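February, after supper

Yee-man Pan has finally talked me into the Edholm program, or talked me into opening the booklet, which I have been careful to tell her is a different commitment. She swears by it. Before that she swore by the copper bracelet, and before the bracelet it was not eating tomatoes, so I am keeping my pen handy.

The right shoulder has been bad since before Christmas. I can lift a kettle but I can't get the good platter down from over the fridge, and putting on a coat has turned into a small performance. I sleep on the left side now, badly. The doctor pushed it about for a few minutes, said it was irritated, told me to keep it moving and come back if it got worse. I said how would I know the difference between worse and a bad week, and she said I'd know. I wrote that down when I got home to see if it looked any more useful on paper. It doesn't.

So, Edholm. The booklet and the elastic band together are $109, which is a lot of money for a booklet and an elastic band. Yee-man lent me hers, so I can be skeptical for free. It says 30 days. Everything says 30 days. I would have more faith in something that said 26, because then I'd think a person had at least gone and checked. As far as I can make out, a shoulder like mine left entirely alone might well be better in a month or might not be, and whichever it is, Edholm will have a page for it. There is already a chapter near the back called "If You Are Not Yet Feeling Results" and it runs longer than the one on how to do the exercises.

The front cover says 800 people can't be wrong. Of course they can. I was at the meeting about the parking.

I did the first session at four this afternoon in the back bedroom with the door shut. You lie down and let the arm go where it wants, then you sit and slide your hand up the wall, then you stand and take both arms up over your head and hold them there while breathing "into the joint." I have no idea how to breathe into a joint. I breathed in the usual place. The good arm went straight up and the bad one followed it about as far as my ear and then complained. I held it for the count and came down again. Nothing dramatic to report. It felt like a sore shoulder that somebody had been using.

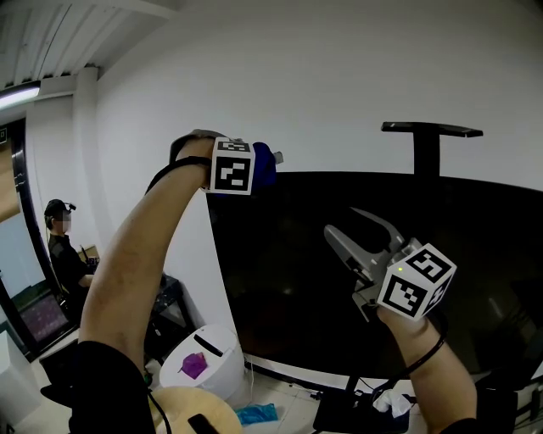

Kekeli Ofori says I've got the whole thing upside down, and that overhead is the last place to go with a shoulder like mine. She had hers for most of a year. She says all that reaching just kept it angry, and the only thing that did her any good was leaving it alone below chest height and putting a heat pad on it at night. I asked how she knew it was the heat pad and not the year. She said because she was there. Then she told me again, more slowly, and asked if I was writing it down, and I said yes, and now I have.

The trouble is that I believe Kekeli about as much as I believe Yee-man, and they can't both be right. They're both better, too, which is no help at all. One went up the wall every morning and the other wouldn't reach for a light switch, and each of them can now hang out sheets. If I were a suspicious person I'd say the common factor was waiting.

Then there's Kindeline. Selorm Sowah left a tube of it on my porch in a bread bag, with a note saying to rub it in hard. It smells like a church hall. The leaflet says it "supports comfort," and I read that several times looking for the verb. It doesn't say it stops pain. It doesn't say it reduces anything. It supports comfort, as a chair does. I put some on anyway after my bath and it was nice and warm for a while, and then I touched my eye, and for the rest of the evening I didn't think about my shoulder at all. Maybe that's how it works.

I looked up reviews, which I know better than to do. Five stars from a man who hadn't opened it yet. One star from a woman whose parcel was left in the rain. A long one from somebody who had used it on a horse. I couldn't find anyone who said plainly, I had this and I tried that and I didn't do anything else at the same time. I suppose people in pain don't run tidy experiments, and I can't complain, given that today I have done the exercises, the cream, two aspirin and a hot bath, and if I wake up improved tomorrow I won't have the faintest idea who to thank. Yee-man will have an idea.

So here is what I've decided. Edholm every afternoon at four, the whole routine, overhead part included, unless it really hurts, in which case I stop and ring the doctor. No Kindeline. No heat pad, sorry Kekeli. Aspirin only at night, and I write it down when I take it. Each evening I try for the platter and put down how high the hand gets on the side of the fridge. I've stuck a strip of masking tape there and marked tonight's reach in pencil. It is a good bit below where I'd have guessed. I did it 3 times to be fair and got a different mark each time, so I took the middle one. I can already see Efua Dankwa asking what the tape is for when she comes to return the cake tins, and I can already hear the turmeric talk.

One thing I will give the booklet. On page two, before it gets going about energy, it says that most people with a sore shoulder stop using it without noticing, and that you should spend a day paying attention. I did, out of spite. And I do. I opened the mailbox left-handed. I stirred the rice left-handed and got it on the stove. I buckled my seat belt by a sort of hug. I would have sworn I was using both arms the same as always and I plainly am not, and haven't been for weeks. So that's one true sentence for $109, or would be if I'd paid.

Ekow Asamoah rang while I was writing this to ask if I'm still good to help move the bookcase out of his mother's place on Mahama. I said I had a shoulder. He said everybody has a shoulder. I've told him I'll hold doors.

It's twenty past nine and it aches, though no more than last night, I think. I should have written down last night. Two aspirin. Tape mark in pencil, tube of Kindeline in the bathroom cabinet behind the cough mixture where I won't be tempted. Must remember to ask Yee-man how long she waited before she started, because she's never said, and I have a feeling it matters more than the elastic band.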